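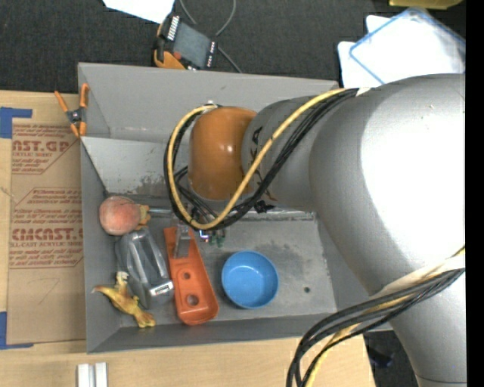
Kayode Olaniyan objected, on reading the first edition of this guide, that two people following it to the letter could still arrive at different success rates for the same grasping policy, and he asked that the rules for resets and scoring be written out in full. The present edition does so.

Comparing Two Grasping Policies in a Mixed-Object Bin
Bresthorpe Manipulation Laboratory, Method Guide
Revised 2022-06-11

Purpose

The procedure set out on this page is used to compare two grasping policies on the same arm, with the same gripper and the same objects. It produces a success rate for each policy and a record of failures that can be read by someone who did not attend the session. It does not measure speed, and results obtained with it should not be reported as cycle times.

The procedure takes one operator and one scorer. The scorer works from recordings and should not be the person who ran the arm.

Before you begin

You will need the following:

The arm, calibrated to the fixed camera on the same day
Both policies, loaded and tested on a single grasp each
A bin that cannot shift during the session
An object set in which shapes, sizes and surfaces differ clearly
The Sillier trial logger, or any logger that writes one line per attempt
A printed copy of the reset card

Choose objects that fail in different ways. An open bowl can be taken by the rim or pushed along the floor of the bin. A round item such as a toy fruit tends to roll. A part with holes in it invites a finger to enter the hole, and a translucent plastic piece is a hard case for depth sensing. A toy animal has no single obvious axis. If every object in the set can be lifted by a straight pinch from above, the two policies will usually look alike and the comparison will tell you little.

Step 1. Fix the workspace

Place the bin within the reach of the arm and secure it. Mark its position on the table. Clear the bin of anything that is not in the object set.

Move the arm by hand control to each of the four inside corners of the bin and watch the cables as it goes. A cable loop that hangs near the gripper may touch the wall or an object at some wrist angles and not at others. Where contact occurs, re-tie the bundle and repeat the check. Do not change the cable routing once scored attempts have started. If it must be changed, discard the block in progress and begin it again.

Keep the control pendant where the operator can reach it without leaning over the bin.

Step 2. Record the reference view

With the arm parked and the bin empty, save one view from the fixed camera. Then place the objects in the opening layout and save a second. The scorer will use both. Stains, scuffs and holes in the bin floor should be left as they are during a comparison, as cleaning the floor between blocks changes what the camera sees.

Step 3. Assign the policies

Label the policies A and B. The person who assigns the labels should keep the key and should not score. In our laboratory Dagmar Havlíček holds the key until both scoring passes are closed.

Divide the session into blocks. Each block contains 60 attempts by one policy from one opening layout. Run six blocks in the order A, B, B, A, A, B. Older sessions ran all of A and then all of B, and gripper wear and changing daylight could not be separated from the effect of the policy.

Step 4. Run a block

Start the recording before the first attempt. For each attempt:

Confirm that the arm is at its ready position.
Trigger the policy and take your hand off the table.
Let the attempt run until the gripper opens over the release point or the policy reports a failure.
Enter the attempt number in the logger. Do not enter an outcome.

An object released by a successful grasp falls back into the bin and stays where it lands. Do not straighten, turn or separate objects between attempts. The layout is expected to drift, and both policies must deal with the drift they cause.

Step 5. Reset only when the card allows it

A reset is permitted in three cases: an object has left the bin, an object is wedged so that no finger can reach it, or the arm has stopped on a protective fault. In the first two cases, return only the affected object, using the Ní Bhriain placement. Hold the object just above the center of the bin floor, in the orientation printed on the card, and let go. If another object already occupies the center, use the nearest open area and write down which side was used.

In the third case, note the fault, clear it from the pendant, return the arm to ready and continue. The attempt in which the fault occurred counts as a failure. Operators sometimes feel this is severe when the fault was brought on by light contact with the wall. The rule stands all the same; a policy that drives the wrist into the wall has made a poor choice of approach.

Step 6. Score from the recording

The scorer gives each attempt one of four codes:

S - one object lifted clear of the bin floor and held until release
M - two or more objects lifted together
D - an object lifted and dropped before release
F - no object lifted

Only S counts as a success. M is kept apart from F because it often points to a fault in segmentation, while F more often points to approach or force.

A second scorer repeats the whole session without seeing the first set of codes. In the Rillau series, which pooled sessions from several object sets, two scorers coded 3254 attempts and disagreed on 143 of them. Most of those disagreements lay between D and F, where an object tipped up on one edge and it was hard to say whether it had cleared the floor. Such cases should now be coded F unless a gap is visible beneath the whole object.

Remaining disagreements go to a third reader, who sees the recording and neither code.

Step 7. Report the result

Report the success rate for each policy by block as well as in total. State the number of resets and the reason for each. List the objects, and give the reference views with the report.

Where one object accounts for most of the failures, say so and give the rates again with that object left out, as a second line under the main result. Do not remove it from the main result.

Known limits

A fixed camera does not see behind the gripper. On some attempts the fingertips are hidden by the cables at the moment of contact, and the scorer must wait for the lift to judge the outcome. Zdislava Kollár has proposed a second view from the opposite side of the bin, and a trial of this arrangement is planned for February.

Corrections to the reset card should be sent to Fulgencio Cordero, with the session number and the block in which the problem arose.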